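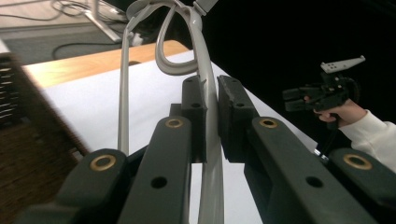
Passata day – how many jars did everyone get?

Home Preserving > Tomatoes and sauces

gullyroad
Posted Monday 13th February

Well, we did it! 92 jars, all lined up on the laundry bench, and my kitchen smells like a pizza shop. This was our first proper passata weekend since we moved to Vullis and I am so chuffed I keep going back to look at them.

Most of the tomatoes came off our own bushes, and the rest were from the growers' shed on the Mendoza road, where they had sauce tomatoes by the box and let you pick through for the ripe ones. Roma mostly, with some of those long pointy ones that look like chillies. If you haven't tried the pointy ones, do! Hardly any seeds and the colour is unreal.

We used the Wokow hand mill I got for Christmas. I know some of you have the electric ones, but I loved the hand crank. Two people can keep a good rhythm going, one feeding and one turning, and you swap when your arm gives out. Skins went through twice and there was heaps of pulp still in them the first time round, so don't skip the second pass.

Who else has done theirs? And does anyone put basil in the jar, or do you add it later? My mum would have had strong views on that.

plumjampls
92! That's a winter and a half. Well done.

We're a week or two off here, everything is late after that cold spring. My bushes are loaded but it's all green shoulders. I've been picking at first blush and letting them finish inside, which keeps the birds off them at least.

Basil in the jar for me, one leaf, pushed down the side. It goes a bit grey by July but the flavour is there when you open it.

saltandstone
No basil in the jar. Sorry plumjampls, we have this argument every summer. It goes bitter and you're stuck with it in every single dish. Passata should be tomatoes and that's it, then you can take it anywhere – curry, soup, shakshuka, whatever you like.

gullyroad, did you acidify? You didn't say.

gullyroad
Yes! A tablespoon of bottled lemon juice per 500 ml jar and then a full water bath. I should have put that in the first post for anyone new. I couldn't taste it in the one we opened on Sunday night, if anyone's worried about that.

bentspoon
Oh good, I was coming in to say the same thing. My nonna never added anything to hers and we all lived, but she also grew tomatoes that could strip paint. Modern ones vary so much. I use citric acid, a quarter teaspoon per 500 ml, easier to store than all those bottles of lemon juice.

On the mill – I had a Wokow for years and liked it, but check the rubber seal where the screw goes in. Mine perished and I had tomato running down the handle into my sleeve.

saltandstone
That's a feature. Cook's portion.

harvestmoth
Hello all, long-time reader, first-time bottler this year. Can I ask a beginner question? How ripe is too ripe? I've picked a big lot and they're a mix, some firm and some that dent when you look at them. And what do you all pick into? My bucket squashed the bottom layer.

gullyroad
Welcome harvestmoth! You're going to love this. Soft is fine, soft is great, but split or mouldy goes to the chooks or the compost. Don't try to cut around mould. The firm ones will come along nicely if you spread them out somewhere shady for a few days, one layer if you can manage it, stem side down.

As for picking, I gave up on buckets years ago.

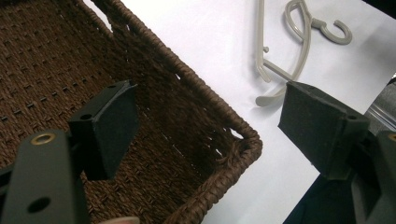

Anything wide and shallow will do the job, and I never go deeper than two layers or the bottom ones cop it. An old tea towel in the bottom helps heaps. Air getting through is good too, especially if they're going to sit overnight, and you can give the whole thing a shake outside to get rid of the leaf bits and the earwigs. So many earwigs this year!

plumjampls
Seconding the shallow idea. I use the trays that stone fruit comes in and beg them off the greengrocer. They stack, they're free, and when they get manky they go in the garden as weed mat.

bentspoon
I'm going to be the odd one out and stick up for the bucket. Half full, carried gently, emptied straight away. I had cane for a while and could never get it properly clean after a ripe one burst in it. Juice gets in the weave and then you've got ants and vinegar flies till Easter.

gullyroad
Fair point about the juice, but a hose and a day in the sun sorts that out. Mine have had plenty of tomatoes burst in them over the years and they don't smell of anything.

bentspoon
Your sun is clearly better than my sun.

ridgeline_2000
Can I bring up lids? I bought the Ilto ones this season, the gold pack, and had 3 fail to seal out of the first batch. Wiped the rims, left the headspace, did everything the same as I always do. Has anybody else had trouble or was it just me?

gullyroad
We used Ilto as well and every one popped. Best sound in the world, lying in bed hearing the last few go off in the laundry. Did you warm them first? I sit mine in hot water while I fill.

ridgeline_2000
No, I put them on straight from the pack. I'll try it your way on the next lot. The ones that failed went into the fridge and then into a very large lasagne, so no harm done.

saltandstone
I don't think warming makes a difference with the newer lids. I'd look at the ring. People do them up way too tight and the air can't get out. Fingertip tight and no more.

ridgeline_2000
Hmm, that could be me. I do have a heavy hand. My partner can't open anything in this house.

tinroofgarden
Reading all of this with envy from Canada, where it's blowing snow sideways and my tomatoes won't see a jar until September. I have a list of 153 varieties I would like to grow and room for maybe a dozen plants. What was the long pointy one, gullyroad? Please tell me it has a name.

gullyroad
Oh no, I didn't write it down! The box just said "sauce, long". I saved seed from the best few and it's drying on a plate on top of the fridge. I'll ask next time I'm out that way and report back.

And keep the list! Half the fun of tomatoes is the bit where you're sitting inside with the catalogues and it's awful out.

harvestmoth
Quick update from me. I sorted mine as gullyroad said and did the soft ones tonight with a borrowed mill. It took forever, there is tomato on the ceiling, and I have a row of little jars cooling on a towel. Two have popped already. I yelled both times and frightened the dog.

plumjampls
Love it! Leave them alone overnight, no poking the lids. Rings off in the morning, wipe them down, and write the year on. You think you'll remember and you won't.

saltandstone
Please tell me you didn't put basil in.

harvestmoth
One leaf. In half of them. I'll open one of each in July and let you both know.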